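Went to the Vallodlow town pool on Tuesday because it was 90 degrees and I have no central air. So did all of Vallodlow.

The pool has 2 lap lanes. One is for fast swimmers. The other is for a man named Fasil Tekleab, who has been doing the backstroke in it since before I moved here.
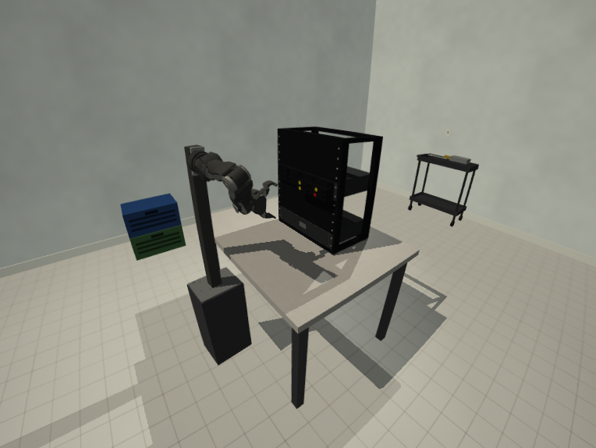

I asked if we could split the lane. He said sure, pick a side, and then kept drifting over to mine — very politely, at the speed of a barge.

Ten laps is my limit anyway. I did six and told my sister ten.

Snack bar update: the fries are now $10 and come in a smaller boat. I got the fries.
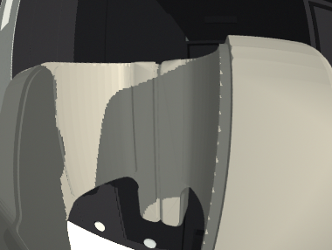

Beige, up close.

Anyway, a season pass is $135 and there's almost none of August left, so naturally I bought one. Fasil says the water's better at 7 a.m. I think he's trying to get me out of the afternoon slot.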